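Bench and Household Tips from the Zutstead Manipulation Club

Whiteboard, cable and table notes for members working with the hand-held grippers

These notes cover the erasing task and the table it is done on. They started as a sheet taped inside the cabinet door and have been typed up by Jérémie Brunet with corrections from the December sessions. Most of it applies to any whiteboard, any table and any drawer of cables at home.

Marker selection

Use dry-erase markers only. Keep permanent markers out of the room. The two types are stored in the same bin at the school office and have been mixed up before. Before using a marker from an unknown source, draw a short line in a corner of the board, wait a minute and wipe it with a finger. If it smears and lifts, the marker is fine.

Store markers flat. Stored tip up, they dry out at the tip and leave a thin gray line that the erasing task will not count as a mark. Stored tip down, they flood.

Removing permanent marker

Trace over the permanent line with a dry-erase marker, covering it completely, and wipe while the fresh ink is still wet. Repeat if a shadow remains. If that fails, put isopropyl alcohol on a cotton pad and blot, then wipe in one direction. Do not use scouring powder, melamine foam or the rough side of a kitchen sponge. These dull the gloss, and a dull board holds ink permanently. We lost two boards this way.

Cleaning the board between sessions

Dry erasing leaves dust and a film. At the end of a session, wipe with a damp microfiber cloth, then with a dry one. Window cleaner is acceptable once a month. Do not leave scribbles overnight. Ink that comes off in one stroke at 4 in the afternoon takes several the next day, and the trials stop being comparable.

Cleaning the eraser

A loaded eraser moves ink around the board without removing it. Take it outside and knock it against a brick, or run a vacuum hose over the felt. Washable felt can be rinsed in lukewarm water with a drop of dish soap, squeezed and left to dry on its side for 2 days. A damp eraser streaks. Check the maker's label before washing, as some felts are glued with a water-based adhesive and will separate.

Holding the eraser in the jaws

Grip the body and keep the jaws clear of the felt. Squeeze only until the eraser stops rotating when nudged. Over-squeezing bows the body, and the middle of the felt then lifts off the board. If the jaws slip, wipe the jaw pads and the eraser body with alcohol before adding force. Hand lotion is the usual cause.

Approach at a slight tilt, touch one edge down first, then roll the face flat. Strokes should overlap by half a felt width. Work from the outside of the scribble toward the middle so the ink is not spread onto clean surface. The free gripper steadies the board at its far edge if the board rocks. Keep it open until it is needed.

Steadying a small upright board

A light board slides when pushed. Shelf liner under the feet is enough on bare wood. Over a cloth, place one piece under the cloth and another on top. Modeling clay also works but stains fabric.

Table covering

A plain white sheet hides wood grain and shows dropped marker caps. Iron it or pull it tight and clip it underneath. Creases catch the feet of the board. Wash at normal temperature without softener, which makes the cloth slippery. For fresh marker on cotton, place a paper towel under the stain, dab with rubbing alcohol from the back and move to clean towel as the ink transfers. Launder afterward. Do not tumble dry until the stain is gone.

Cables

Leave slack at the wrist, enough to turn the hand over fully both ways. Route the cable along the outer side of the table so that it does not sweep across the work. Use hook-and-loop ties, and avoid zip ties, which get overtightened and then cut off with scissors along with the insulation. Coil in loose loops, alternating over and under. Label both ends.

Power strips stay off walkways and away from the cleaning bucket. Do not plug one strip into another. Switch off at the strip before unplugging anything.

Fatigue

Three people rotate through each session. Change hands or change operators when the strokes begin to drift downward.

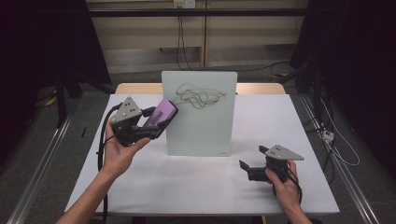 Log each trial before the board is redrawn. Record the operator, the marker color, the number of strokes and whether the eraser was cleaned beforehand. Use pencil in the paper log. Entries with no operator name are discarded at the end of the month.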